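Kumia示教员与参与者招募：来亲手教机器人干活

我们在找一批愿意用双手教机器人的人。

Kumia是一支做机械臂操作学习的小团队，办公和实验都在Holzer楼的二层。这次招募属于Grurken项目，目标是攒出2,000条质量过关的示教记录，涵盖抓取、递放、翻转、插入、整理这类桌面任务。其中1,000条用遥操作完成，另外1,000条由人直接扶着机械臂走一遍。两种方式我们都很喜欢，也都很想知道它们教出来的东西差在哪里，所以两边的人手都要招！

招募从2020年6月开始，招满为止。

一、两种岗位

岗位一：示教员（兼职，可长期）
示教员是项目的主力，每周来四到五个半天，熟悉之后会固定负责几组任务，也会参与讨论任务该怎么设计、哪些动作该重录。做得顺手的示教员，我们很希望他能接着参与后面的项目。名额6人。

岗位二：短期参与者
短期参与者来2次，每次一个半天，第一次学操作并录简单任务，第二次录稍难一些的。我们特别想看到新手的动作：新手会犹豫，会绕路，会在奇怪的地方换手势，这些对研究很有价值。不需要任何相关经验，从没见过机械臂的人请放心报名。

两种岗位可以先后参加。先当短期参与者，喜欢的话再转示教员，这条路完全走得通，我们也欢迎大家先来试试手感再决定。

二、具体做什么

手扶示教：机械臂切到零力模式以后，可以被人轻轻推着走。您一手托住前臂，一手扶住腕部，带着它靠近物体，用腕部侧面的按键开合夹爪，再带着它把东西放到指定的位置。听起来简单，第一次上手的人多半会推得太快。机械臂有自己的重量和惯性，推它更像推一扇很沉但合页很顺的门，得提前一点收力。半个小时之后，大部分人就能找到节奏了，那个瞬间真的很让人高兴。

遥操作：您坐在隔壁的操作台前，用Flodus手柄控制机械臂。Flodus是我们自己做的一套主从控制装置，手柄往哪走，机械臂末端就往哪走，扳机控制夹爪开合，拇指旁边有一个离合键，按住时手柄和机械臂脱开，可以把手挪回舒服的位置再继续。屏幕上有两路画面，一路来自桌子对面的固定相机，一路来自腕部相机。任务进行时您看不到实物，全部判断都要从这两路画面里来。

每条示教录完以后，您需要在平板上做一个很短的标注：任务是否完成，中途有没有碰撞，自己觉得动作顺不顺。失败的也要如实标。我们留着失败的记录，有一部分训练专门用它们，所以请不要为了好看而改标注。

每个半天大致是这样安排的：先热身，拿几块积木随便抓一抓；然后录两段，中间休息一次；最后留出时间聊天，您可以告诉我们哪个任务别扭、哪个手柄设置不舒服。上个阶段的任务表里有一项“把盖子拧到底”，几位示教员一致说腕部转角不够，我们去查，果然是关节限位设得太保守。像这样的意见我们非常想听。

三、我们希望您是什么样的人

年满18周岁，双手活动自如，可以连续坐或站四十分钟。左利手的朋友请在报名时注明，我们目前左手示教的数据太少了，非常缺人！

视力矫正后正常即可。遥操作需要长时间看屏幕，如果您容易晕3D游戏，可以只报手扶示教。

有耐心。同一个动作可能要录十几遍，每一遍的起始位置都会换一点。有人觉得这很枯燥，也有人觉得像练字，一遍比一遍顺。如果您是后一种人，我们应该会相处得很愉快。

示教员岗位另外希望您能看懂简单的中文操作文档，会在表格里记录，遇到异常知道先停下来再叫人。会编程当然好，不会也完全没关系。从前的示教员里有学雕塑的，有做过裁缝的，也有打了很多年台球的，手上功夫都非常漂亮。

四、报酬

示教员：每个半天400元，按月结算。培训期同样计酬，培训为2个半天。

短期参与者：每次半天400元，当次结束后支付。如果您第一次来过之后不想再来第二次，第一次的报酬照付，不需要说明理由。

完成全部场次的短期参与者另有一份小礼物，是我们自己设计的帆布袋，上面印着Flodus手柄的线稿。（库存有限，颜色先到先选。）

交通费不另外报销，请在报名前确认路程合适。Holzer楼有自行车停放处，从东门进比较近。

五、安全

机械臂运行速度有上限，手扶示教时更低。操作台和机械臂旁边各有一个红色急停按钮，任何人在任何时候觉得不对都可以按，按错了也不会有人责怪您，重新上电只要两三分钟。我们宁愿一天按十次。

手扶示教时请把长发扎起，摘掉手链和戒指，不要穿宽大的袖子，鞋子请穿包脚的。夹爪开合时手指不要放在两指之间，按键的位置已经考虑过这一点，正常握法是碰不到的。

现场始终有一位工程师陪同。设备和手柄在每场之间用酒精擦拭，进门请佩戴口罩，口罩和免洗洗手液由我们提供。当天身体不舒服请直接改期，发一封邮件就行。遥操作间和机械臂间各自只安排一位参与者。

六、数据与隐私

我们会记录关节角度、夹爪开合、手柄位置、力的读数以及两路相机画面。固定相机有时会拍到您的手和前臂，位置调整过，拍不到脸。如果偶然拍到，我们会在入库前裁掉。现场不录音。

记录以编号保存，您的姓名和联系方式另外存放，只用于排班和付款。您可以在参加后三十天内要求删除自己的全部记录。签知情同意书之前会有人逐条讲解，请尽管提问，不赶时间。

七、如何报名

请发邮件给项目负责人Tùng Triệu，标题写“Grurken报名＋您的姓名”，正文包括：

想报哪个岗位，或者两个都想试
左利手还是右利手
方便的时段（上午或下午）
有没有需要动手的爱好或工作经历，一两句话就够
示教员申请人请附简历，一页以内

邮箱地址在本页页脚。收到邮件后我们会在五个工作日内回复。示教员申请人会被邀请来做一次试操作，时长四十分钟，内容是两个手扶任务和一个遥操作任务。试操作不打分，我们主要看您会不会喜欢这件事，您也正好看看会不会喜欢我们。

八、大家常问的几件事

我手很抖，能来吗？
能。Flodus有一个轻微的滤波，可以调强弱，手扶示教时机械臂本身的惯性也会帮您稳住。轻微的手抖在数据里几乎看不出来。

可以和朋友一起来吗？
可以一起报名，我们尽量排在相邻的时段，但每次录制一间屋子里只有一位参与者。等候区有茶和几本旧杂志。

我玩游戏很厉害，会有优势吗？
遥操作上手会快一些，特别是习惯了用手柄的朋友。不过玩得好的人往往追求快，而我们更喜欢稳，头一个小时可能要适应一下。

录的东西会用来做什么？
用来训练桌面操作的控制策略，也用来比较两种示教方式。Grurken结束后，参与者可以来看一次训练结果的演示，看看机械臂学到了谁的习惯。上一轮有位示教员每次放下物体前都会轻轻停一下，后来机械臂也学会了这个停顿，我们几个围着看了好久，特别开心。

可以中途退出吗？
任何时候都可以，已经完成的场次照常付酬。

我不会说普通话怎么办？
英语和越南语都可以，Tùng和组里的同事能直接沟通，请在邮件里说明。

九、关于遥操作，再多说几句

遥操作里最花时间练的是看腕部画面。固定相机告诉您机械臂大体在哪里，最后几厘米却常常要靠腕部这一路，而腕部相机离东西太近，经常是糊的。像文末这一幅，淡紫灰色的圆片和它下面那截黄色的柄都失了焦，柄右侧的几个凸起只剩软软的轮廓，可是两根黑色夹指的指尖都在画面里，中间隔着一大块浅色的空当，黄柄就悬在这段空当的上方，离右指稍近一点。有了这几样，就可以开始琢磨下一步往哪边挪、挪多少了。我们会陪您从这样的画面练起，练到不用想，手自己就知道该怎么走。如果您读到这里已经有点手痒，请一定写信来，我们很期待见到您！

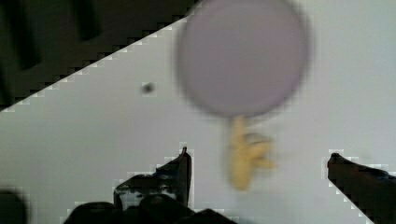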